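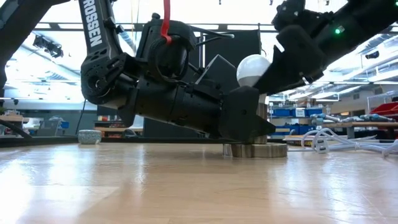
Two arms at the bulb and lamp base, Isedbridge workshop.

Bulb task passes 3000 examples

The Platetti set now holds over 3000 recorded examples of two-arm work on the table lamp. Each one is a full run under operator control, with joint positions, gripper commands and camera views saved on one clock. Runs that drift out of sync are dropped before labeling.

The bulb is a hard case for the grippers. It is smooth and round, and the fingers cover much of it at the point of contact, so the model has to rely on the other views and on finger position. Su-bin Yoon, who runs collection at Isedbridge, has asked operators to vary the approach angle and to move the lamp base between runs. Early batches had the base in nearly the same spot each time, and the trained policy followed the spot more than the lamp.

Failed grasps are kept if the operator recovers within 40 seconds. They carry their own tag - please do not merge them with the clean runs when pulling data for training.

The Maeng loader reads the new files without changes. Prerkine users need to update the camera settings file first. Collection on this task continues through April, with the next batch limited to starts where the right arm reaches the bulb first.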